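Calibrating finger force on a two-finger gripper

These steps set the closing force on a Brennan gripper driven by the Holent controller. You need a flat load cell, a spare USB lead and the latest settings file from the Korkby downloads page.

1. Power up the controller and leave the arm at rest until the motor temperature reading settles.

2. Open the fingers fully and zero the load cell. Do this with the cell already between the fingers – its own cable can pull on it enough to shift the reading.

3. Set the current limit to 65 and close the fingers on the cell at the slowest speed. Write down the peak and the holding value.

4. Repeat at a limit of 100. If the holding value falls while the fingers are closed, check the belt tension first.

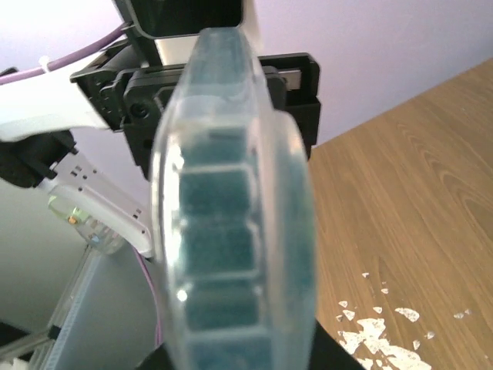
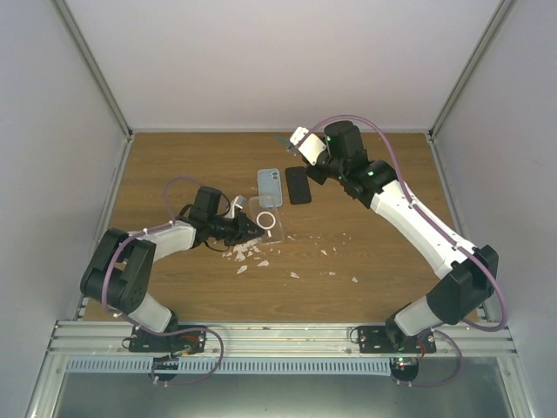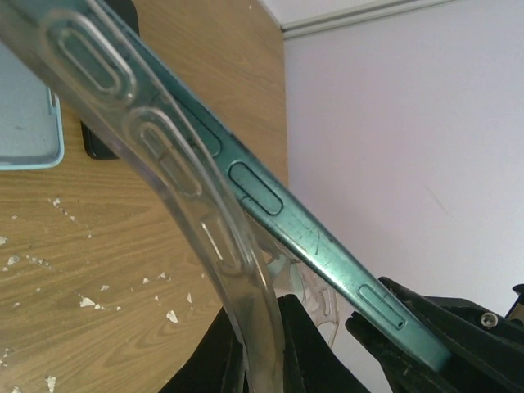
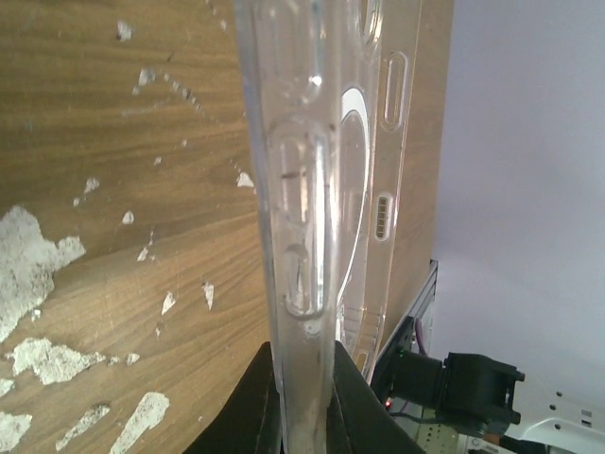 Second picture: the two arms on their rail, with the tabletop in front.

5. Enter both pairs of values in the force table and save. The controller works out the slope itself. A slope above 61 usually means the cell was not sitting square.

6. Run the close and open cycle with nothing in the fingers, then repeat step 3. The two holding values should agree to the last digit but one.

Repeat the calibration every 2,000 cycles, and whenever the finger pads are changed. Rubber pads need a longer wait at step 3, as the reading creeps before it levels off.

Older controllers store the table in a different place. Primo Caputo has written a separate note on those.

Text: Nikola Vasić. Corrections to step 5 by Cormac Ó Riain.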